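ok kitchen reset thread. doing the stove wall today, the whole strip from the cabinets down to the counter. it's Saturday, I have until lunch, typing with one dry hand

background for new people: narrow kitchen, white gas range, cream tile, pale green cabinets that were here before me and will be here after. I cook every day. it shows

1st thing I do is turn on everything. under-cabinet lights, hood light, all of it. you can't clean grease you can't see and the lower half of that wall is always in shadow

seriously the top two rows of tile look amazing with the lights on and then your eye goes down and. hm.

order I go in, top to bottom, always:
hood
cabinet bottoms
tile
back panel of the stove
grates and cooktop
counter last

if you start with the counter you will clean the counter twice. ask me how I know

hood filter is already out and in the sink. hot water, big squirt of dish soap, a couple spoons of baking soda. leave it alone. go do something else

knife block stays where it is, by the wall past the stove. I've tried it in three other spots and I always reach for it there. kettle lives on the back burner, brown pan up front bc it gets used at every meal

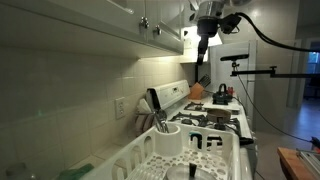
Do you have to take the cast iron grates off every time?
Once a week is plenty if you wipe around them at night. I lift mine off on Saturday, soak them flat in the sink for 40 minutes, scrub with a nylon brush and dry them right away so they don't get rusty.

ok back to it. knobs on the cabinet doors. the little round ones. nobody cleans these and they are the stickiest thing in the house, sticky from fingers and then steam on top. warm rag with soap, hold it around the knob for a sec, twist. done

tile: I was using the Bindel spray for years and I'm done with it. smells like a pool and leaves a film on anything cream colored. switched to plain dish soap in a bowl of warm water plus a second bowl just for rinsing. two rags. that's the system

grout I do w an old toothbrush and only the part behind the stove. the rest of the wall doesn't get splattered enough to be worth my shoulder

careful around the outlet!! wring the rag out until it's basically dry, wipe the cover plate, stop. do NOT spray at the wall there. spray the rag if you're going to spray

filter soak update: water is the color of tea. good

got the Toreo rags in the 26 pack bc someone in my replies last time swore by them. they're fine? thin. they dry fast, I'll give them that. would not pay full price

stove back panel – damp rag only, no scrubby side. the markings wear off. on my last stove I scrubbed the numbers off the oven dial and had to guess temperatures for a year. every cake was a suprise

the control knobs pull straight off on mine. check yours before you yank. soapy water, rinse, and let them dry all the way before they go back on

cooktop under the grates: lay a wet hot rag on the burnt bits and walk away for ten minutes. then a plastic scraper. I used an old gift card for ages and it works just as well as the Florkent one I paid real money for

someone asked about razor blades. on enamel, no. I know people do it. I did it. there's a scratch, I look at it every day

kettle: wipe the outside while it's cool, handle too, the arch part gets greasy from being next to whatever's frying. inside I do half vinegar half water, boil, let it sit, dump, boil plain water 2 times after. otherwise Monday's tea is a salad

ok now the dish rack, which I always forget is part of this

mine sits on the tile counter right next to the range so it gets cooking grease AND water spots. white plastic so you see all of it

empty it first. completely. put the stuff AWAY. I used to just shuffle everything to one side and clean half and then tell myself I'd get the other half tomorrow

same dish soap bowl, toothbrush into all the corners, rinse it under the tap if it fits. mine doesn't fit flat so I do one end and then flip it

then the counter under it. this is where it gets bad. tile counters hold water in the grout lines and if the rack never moves you get that orangey pink line. baking soda paste, fifteen minutes, brush, rinse, and then let the counter get bone dry before the rack goes back

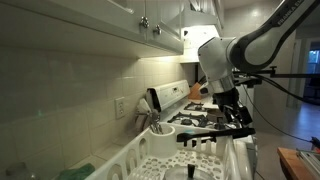 and long tools, tongs and turners and so on, I stopped standing them up in the rack. they tip over and take a glass with them. lay them flat across the back and put them away first, they're dry before anything else anyway

I want to move the rack to the other side of the sink tbh. less grease. but then there's nowhere to set a hot pan down and I need that spot more. narrow kitchen problems

I did look at one of those over the sink racks at Lâm, the little housewares place by the bus stop. $72. for a rack!! put it back on the shelf very gently and left

filter's done. came out nearly silver. shook it off over the sink and stood it on a towel, it goes back up when there's no drip left

grates drying on a towel too. I wipe a tiny tiny bit of oil on them, like a few drops for the whole set, then run the burners low for a couple minutes. window open bc it smokes a little

time check, around two hours, and that's with stopping to type all this. without the thread it's probably a lot less lol

things I skipped: top of the cabinets. not today. I put newspaper up there in February and when it's gross I'll swap it out, that's the whole plan

inside of the oven also skipped. seperate thread. seperate emotional state

nightly version so it doesn't get like this again, takes as long as the kettle does:
wipe the stove around the grates
wipe the tile right behind the front pan
dump the water out from under the rack
hang the rag up, don't leave it in a ball

if you only do one of those do the tile. fresh splatter comes off with water, a week later you need soap and a bad mood

going to make eggs on my clean stove now. will answer replies after, if you asked about the grout sealer I haven't tried it yet so I can't tell you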